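搬家第三周，终于把茶叶理清楚了

先说结论：我家的茶，比我家的碗多。

搬家之前我一直觉得自己是个克制的人。买衣服克制，买书勉强克制，至于茶嘛，每次都是“就带一小包尝尝”。结果打包那天，我从厨房吊柜、书桌抽屉、鞋柜上面（对，鞋柜上面）和一个旧行李箱里陆陆续续掏出来的茶，装满了一个原本要放冬天被子的收纳箱。搬家师傅抱起来晃了晃，问里面是不是衣服，我说差不多吧。

所以这三个星期，别人搬完家忙着挂窗帘、装路由器，我在理茶。窗帘到现在还是房东留下的那一幅，有点短，早上七点太阳正好从底下照到我脸上，倒是不用闹钟了。

理茶这件事，最难的是下手扔。我翻出来一罐绿茶，罐底贴的日期已经糊了，打开一闻，没什么坏味道，但也没有什么好味道，就是一股柜子味。绿茶这个东西真的等不起，它最好的时候就那么几个月，我当时大概是觉得太好了舍不得喝，想等一个“合适的日子”。后来合适的日子过了好多个，我一次也没想起它来。泡了一杯，汤色发黄，喝下去像在喝一张旧报纸。最后没扔，装在纱布袋里塞进冰箱去味了，也算物尽其用。

还有半包茉莉花茶，是在Kulbridge那家小店买的。那家店我以前写过，门脸特别窄，里面却很深，老板从来不主动招呼人，你站在那里看十分钟他也不抬头，但你只要开口问一句“这个怎么泡”，他能跟你讲到打烊。花茶倒是还香，就是碎得厉害，估计是被压在箱子最底下的缘故。碎茶我现在都拿来做冷泡，晚上丢一把到冷水壶里，放冰箱，第二天早上过滤一下就能喝。大冬天喝冷泡听起来有点傻，可是北边的朋友们应该懂，暖气一开，人干得像饼干，早上起来就想灌一大口凉的。

乌龙是数量最多的。我有一阵子迷上了焙火重的那种，看见就买，买回来每一种都只喝了两三泡就去追下一种，典型的喜新厌旧。这次我把它们全都摆在地板上，按火功从轻到重排了一列，排到后面发现有三包其实是同一款，只是包装换过。对，我把同一款茶当成三款不同的茶买了三次，而且每次都觉得“这个味道好像跟之前那个不太一样呢”。我的舌头到底是什么水平，大家心里有数就好。
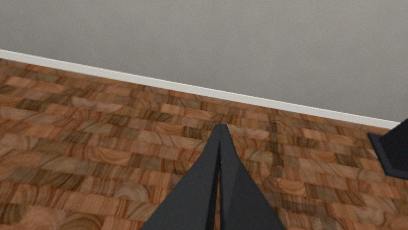

焙火茶放久了会返青，喝起来有点酸、有点闷。以前我看到返青就直接判死刑了，这次没事做，干脆试着自己复焙。没有焙笼，也没有炭，用的是厨房里那只Brirkix小烤箱，最低一档，门开一条缝，茶叶薄薄铺一层，焙五分钟，拿出来翻一翻，晾凉，再焙五分钟。千万别走开！我第一次就是中途去收了个快递，回来满屋子焦香，刚开始还挺得意，以为成了，再凑近一闻，是真的焦。那一批泡出来像烤煳的红薯皮，我硬着头皮喝了两杯，第三杯倒掉了。

第二次老老实实搬了个凳子坐在旁边守着，效果好得让我有点意外。闷味散掉了大半，热水一冲，那种炒栗子似的香气又回来了。当然跟新茶不能比，后段还是有点薄，到第四泡就只剩甜水了。不过对于一包在行李箱里待了那么久的茶来说，我觉得它已经很给面子了。

焙完不要马上喝，放几天让火气退一退，嘴急的人（我）会觉得喉咙发紧。这一条是喝到嗓子哑了之后才记住的。

说说普洱。普洱我不太会喝，家里这两饼都是跟风买的。那年大家都在说存茶，说得好像你现在不买一饼放着，过几年就要后悔。我就买了，一饼生的一饼熟的，供在书架顶上，逢人便说“我也开始存茶了”，神气得很。这次拿下来一看，生的那饼包装纸上多了一圈水印，应该是上一个房子梅雨天漏水那回溅到的。心里咯噔一下，拆开检查，茶饼本身倒是好好的，闻着也没有霉味。撬了一小块煮来喝，苦得我眼睛都眯起来了，缓了一会儿，嘴里慢慢泛甜。那个甜持续了好久，我去楼下丢完垃圾回来它还在。忽然有点明白那些人为什么喜欢这个了，当然也可能只是苦怕了之后的幻觉。

熟普就简单了，早饭配葱油饼，解腻一流。

然后是器具。搬家碎了一个盖碗的盖子，只碎盖子，碗和托都完好，这比全碎了还让人难受。我在网上问了一圈能不能单配，店家都说不单卖。有个朋友教我去市集上翻，说总有摊位卖落单的盖子，尺寸要自己带着碗去比。周末我真的把碗揣在围巾里去了，一个摊一个摊地试，卖瓷器的阿姨看我掏出一只没盖的碗，笑得不行。最后配到一只青花的，我的碗是纯白的，盖上去像戴了一顶别人的帽子。但是严丝合缝！用了几天越看越顺眼，现在反而觉得原配那只有点寡淡。

烧水壶也换了。旧的那把Matar烧了好多年，壶底一层水垢，用白醋煮过，用柠檬煮过，每次煮完干净一个星期，又是老样子。新家这边水更硬，我起初还不信水能有多大差别，直到同一包乌龙，用自来水和用桶装水各泡了一杯，并排放着喝。自来水那杯颜色深、发暗，香气像隔着一层棉被；桶装水那杯就清亮多了。现在我喝茶用桶装水，煮面还是自来水，面没有意见。

新壶是Starkent的，能调温，这个功能我以前觉得是噱头，用了之后真香。以前泡绿茶都是烧开了晾着，晾着晾着就忘了，想起来的时候已经凉透，又重新烧，一上午能烧三回水，茶一口没喝上。唯一的缺点是提示音特别响，半夜想泡杯淡茶，它“嘀”的一声，整栋楼都知道我没睡。谁知道怎么关，麻烦在评论里告诉我，说明书我翻了两遍没找到。

最后讲讲收纳，好几个人留言问过。我以前的办法是没有办法，哪里有空就往哪里塞。现在的规矩只有几条：不发酵和轻发酵的放冰箱冷藏，密封两层，旁边不许放韭菜（血泪教训）；焙火的放铁罐，罐子放在客厅的柜子里，离厨房远一点；普洱还是待在书架上，用纸包着让它自己透气，但这次选了里侧的墙，上面没有水管，我特意去问过楼上。每一罐外面贴一张小纸条，写清楚是什么、什么时候开的封。字写大一点，别像我以前那样写个“好喝的那个”。真的有一罐上面就写着“好喝的那个”，我到现在都不知道它是什么，泡了，也确实挺好喝。

另外给自己定了个规定，喝完两罐才能买一罐。规定执行到今天是第五天，目前还没有违反，主要是因为还没出门。楼下拐角新开了一家茶铺，我每次路过都从马路对面走。

下一篇大概会写冷水壶怎么洗，或者写葱油饼，看我先做成功哪个。葱油饼已经失败两回了，第一回面太硬，第二回忘了放盐。水还在烧，先写到这里，我去把那包返青的再焙一遍。

2019年12月11日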